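Ticket 313: Table-clearing station, open day
Status: Resolved
Opened by: Surachet Wiriya
Picked up by: Manee Phromma
Site: Danen, kitchen corner

Surachet, Thursday, November 3, 2022
First of all, what a morning! The school group from Chareonsuk were brilliant and kept asking for another go with the hand grippers. Now the fault. When a visitor picks up a plate by the rim, the width reading on the Tilari screen sticks at 100 and stays there, even with the fingers nearly shut. Bowls seem fine. I restarted the screen twice and swapped the cable, no change. Next group is due after lunch and I'd love to have the live graph going for them.
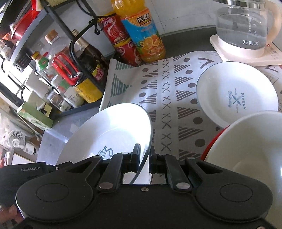
Manee
Lovely problem, thanks! Does it stick on every plate, or only when people come in at a slant? And which version of Zovstead is the laptop on? Anything before 20 has a slow filter on the width channel.

Surachet
Laptop says 19. It's worse at a slant, now you mention it. One girl came in dead level and the graph followed her beautifully (she got a cheer). The adults all tip their wrists.

Manee
That fits. Please update to 20, then open and close the gripper fully with nothing in it until the zero light goes green. Do it away from the crockery. If you have two people working at one table, zero them one at a time or the screen muddles them up. 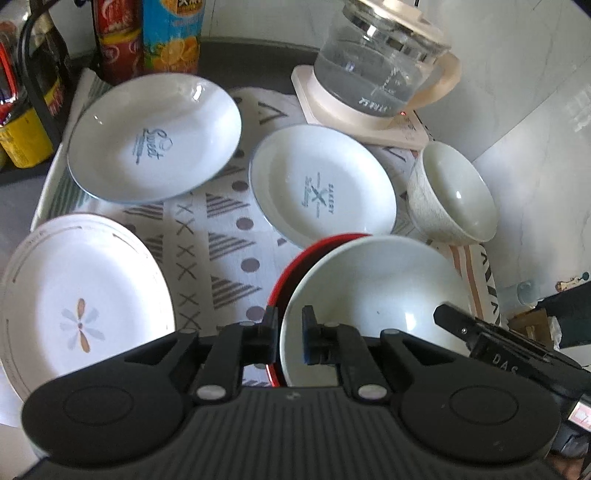 Surachet
Updated and zeroed. Plates at a slant now read properly, and so do the bowls! I had my dad on one gripper and a very serious eight-year-old on the other, more than 20 pick-ups between them, and the line never stuck once. The zero light took two tries on the second gripper, so I'd like someone to look at that back at base.

Manee
Wonderful. I'll open a separate ticket for the zero light. The start-up card still has the August steps on it, so I'll send a new one tonight. Closing this, have a great afternoon with the next lot!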